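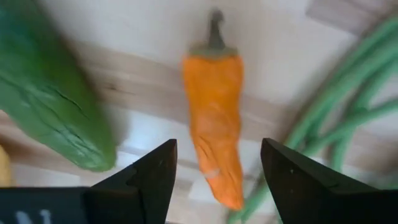 Page 4

Section 2. Preparing and Setting Out the Soft Vegetables

This section applies to the Varnance play market and to the refill bag sold under the name Dobos. Read it through before the vegetables are given to children for the first time. Storage of the market stand is covered in Section 3.

2.1 Before First Use

1. Open the bag along the printed line. Do not cut across the middle, as the blade may catch the pieces inside.
2. Take the vegetables out one at a time and remove all paper bands, ties and tags. Discard the packing material at once.
3. Hold each piece by the body and pull gently on the stem or cap. The part must stay firmly in place.
4. Run a thumb along every seam. Set aside any piece with an open seam or a loose thread.
5. Leave the pieces on a clean, dry surface for 4 hours. Some will have been flattened in the bag and need this time to fill out.

CAUTION: A piece with a loose stem must not be given to a child under any circumstances. Return it to the supplier in accordance with Section 5.

2.2 Telling Normal Creases From Damage

The orange chili pepper is widest just below the green collar and narrows to a rounded tip with a slight curl. Its lumpy shape and the folds along its length are normal. Do not try to press them out with an iron or a hair dryer.

The skin of the cucumber is streaked in lighter and darker green and carries thin dark lines. These are also normal and should not be scrubbed.

A small pale patch on a colored piece may be worn covering or simply light falling on a raised fold. Turn the piece toward a window and look again. If the patch stays in the same place, rub it lightly with a dry white cloth. Should color come off on the cloth, stop using the piece.

Note: The stem of the chili pepper is darker and duller than the body. A grayish tone in this part is not a sign of dirt.

2.3 Setting Out the Stand

1. Place the stand on a level floor or on a table no higher than the child's chest.
2. Put long pieces, such as the cucumber, in the deep tray at the back.
3. Put the chili pepper and other small pieces in the front tray, with the stems facing the customer side.
4. Keep cords, cables and tubing out of the play area.
5. Fill each tray to the rim and no further – an overfilled tray will tip when a child leans on the front rail.

For group rooms, set out half of the vegetables and keep the rest in the bag. The two halves may be exchanged at the end of each week.

2.4 Cleaning

1. Brush off dust with a soft, dry brush, working from the stem toward the tip.
2. Wipe the body with a cloth dampened in lukewarm water. Use mild soap if needed.
3. Clean the folds with the corner of the cloth. Do not push a stick or a pointed tool into them.
4. Wipe again with plain water and leave to dry in the open air, away from heaters.

CAUTION: Do not machine wash, tumble dry or soak. Water held in the filling may take several days to dry and can cause mildew.

Do not hang pieces up by the stem. The stem is joined to the collar only and is not intended to carry weight over a long period.

2.5 Ordering Single Pieces

Single vegetables may be ordered from Rurkeck Customer Service, attention Bernadette Texier. State the name of the piece, its color and the article number of the set (504 for the market with stand, 1,368 for the refill bag). Replacement stems are not supplied separately.

Text revised June 17, 2022. Checked by Loïc Gilbert.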